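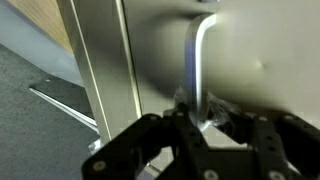
Gripper fingers either side of the curved bit of the stand

Omow gripper kit: is it worth keeping for thin curved metal?

Posted by skirtingboard, 13th March

Hi all, I've had the Omow two-finger kit on trial from Skindberg and I've got to decide whether to pay for it or send it back. It's 1315 all in, with the wrist camera and the software, and that's a lot of money for my little workshop!

Most of what I want it for is holding and nudging metal stands, the sort with a straight post and a curved aluminium piece running into a back panel. On square stock it's lovely. On the curve I'm much less sure. I can get a finger either side of it (photo from the wrist camera) but the fingertips are soft and the metal is shiny, and I keep fretting about it sliding round as it closes. I've got clear stuff over the tips at the moment and it's gone all crinkly.

Has anyone used this on bends? And is the camera meant to be a bit soft close up, or have I got a setting wrong? The booklet has 17 pages and focus gets one line.

Jurport do a similar kit but I've only seen it on their website.

Posted by mossandgravel

I've had mine since September and I do mostly tubing, so not quite your job but near enough. Change the tips first. Anything wrinkled gives you a tiny contact patch, and on polished metal that's asking for a skid. I peeled mine back to bare and put thin silicone sheet on, 2 mm, cut a touch bigger than the pad and folded over. Much better, and it doesn't mark.

Then slow the close speed right down and come in square to the bend. If one finger lands first it pushes the work before the other one gets there. I do it in two moves, a stop just short and then the squeeze.

Camera: yes, mine's soft close up as well. I line up from further back where it's sharp and trust the numbers for the last bit. Check your screws while you're at it, I had a couple work loose on the finger plates after a few weeks.

Would I buy it again? For tubing, yes. For bends all day long I'd ask Skindberg to extend the trial before paying, they did that for me when I rang.

Posted by Đào

Jurport one is heavier. Didn't like the app. Never tried the Omow so can't compare.

Posted by kettle_on_again

What's the curve made of, is it solid or folded sheet? If it's sheet I'd turn the force down before anything else, I dented a nice one finding that out. Silicone sheet is a good shout though, I'm going to pinch that.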